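工单:办公桌收纳盒盖子扣不上 + 电源线整理
状态:处理中
提交人:Eirini Dimitriou
地点:Gavalas 办公区,靠墙那排长桌
优先级:低(但是我真的很烦)

周一 提交

大家好,又是我。上次 Cusunano 那边发来一批带透明盖的长方形收纳盒,我领了几个放零碎,便签、回形针、转接头什么的。用了没几天就发现有的盖子怎么都扣不严,按下左边右边翘,按下右边左边又起来,跟跷跷板似的!桌上本来就挤,显示器一台挨一台,盒子要是盖不上就没法摞,只能摊着放,键盘都快没地方待了。

我自己先试过的:
盖子转了个方向再扣,没用。
盒口和盖沿都擦了一遍,没用。
换了隔壁桌的盖子,居然能扣上一半,所以我怀疑是两种尺寸混在一起发了。

盒子也没装多满,里面的东西都在盒口以下,应该跟这个没关系。麻烦看看是换盖子还是整个换掉,我都行,就是别让我再拿胶带封了,拆一次撕一次太费劲。

Josphat Kariuki 回复

收到。先别换,咱们把盒子和盖子对一遍再说。Darulora 的货单上写的是一种规格,可我翻了下柜子,里面圆角大小明显有两种,光看不一定看得出来,得叠在一起比。你把盒子全部倒空,盖子竖起来看边沿有没有翘,塑料盖压久了容易变形。比的时候放在桌面上比,别端在手里,手一捏盒口就跟着变了。

Eirini 补充

倒空了,正在一个一个对。黄色那只最浅,先拿它开刀。

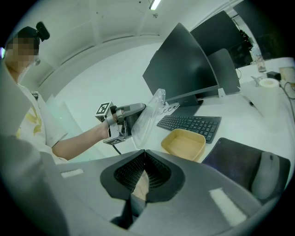 黄色浅盒和透明盖,盖子竖着看边沿。

竖着看我倒没看出哪里翘,边沿挺直的(也可能是我眼神不行,反光晃得厉害)。放平了就露馅了:同样叫“小号”,圆角一个大一个小,角上对不齐,那当然扣不住嘛。我之前还一直使劲按,按得手指头疼,白费力气。

然后我去柜子里翻了一遍,一共20个盖子,有2个圆角不一样,单独挑出来放窗台了,上面贴了条,麻烦谁都别再拿回去混着放。柜子里的盒子我还没动,等你来一起看。

Josphat Kariuki 回复

那基本就清楚了,混批次。挑出来的那些我拿去跟 Dolten 换,估计要等几天。剩下的你照下面的顺序再过一遍,每只盒子也就10秒的事:

第一步:键盘前面清出一块地方,盒子平放,盒口朝上。底下别垫鼠标垫,软的东西垫着,按的时候盒子会歪,你以为是盖子的问题,换来换去又绕回去了。
第二步:两只手分别扶住盒子两侧,轻轻推一下,看盒沿有没有往里缩。透明的那种沿比较宽,顺着沿摸一圈,有毛刺就记下来。

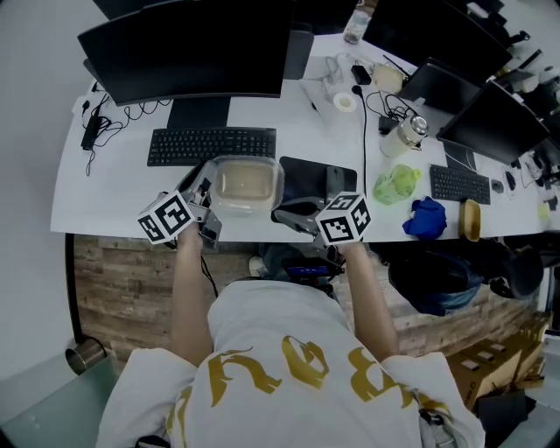

第三步:盖子从一个角开始扣,对好了再往对角压,不要四边一起按。
第四步:扣好以后拎着盖子提一下,能带起盒子就算合格。提的时候离桌面近一点,掉了也不心疼。
第五步:合格的摞到桌子右边,不合格的放左边,我过来收。

Eirini 补充

好嘞,照做了!从角上开始扣真的顺手很多,之前四边一起按完全是我想当然。透明那只宽沿的我摸了一圈,没毛刺,就是沿太宽,放在键盘前面老是压到键盘,我把键盘往后推了推才顺。

另外标题里那半件事也别忘了哈:桌子左头那个电源适配器,线绕来绕去还往桌子前面垂,我每次坐下都怕蹭到。能不能顺手给我几根扎带?长一点的那种,短的上次试过,绕一圈就没了。或者桌子底下有没有能挂适配器的架子?有的话我自己装,螺丝刀我有。

还有那卷白胶带,显示器右边那卷,要是谁的就来拿一下,不是谁的我就收进盒子里了。

Josphat Kariuki 回复

扎带有,下午三点以后来前台拿。架子我得问一下,别自己往桌板上打孔!线先往墙那边捋一捋,别从桌沿垂下来就行。胶带不是我的,你收着吧。

工单先不关,等 Dolten 的替换盖到了再说。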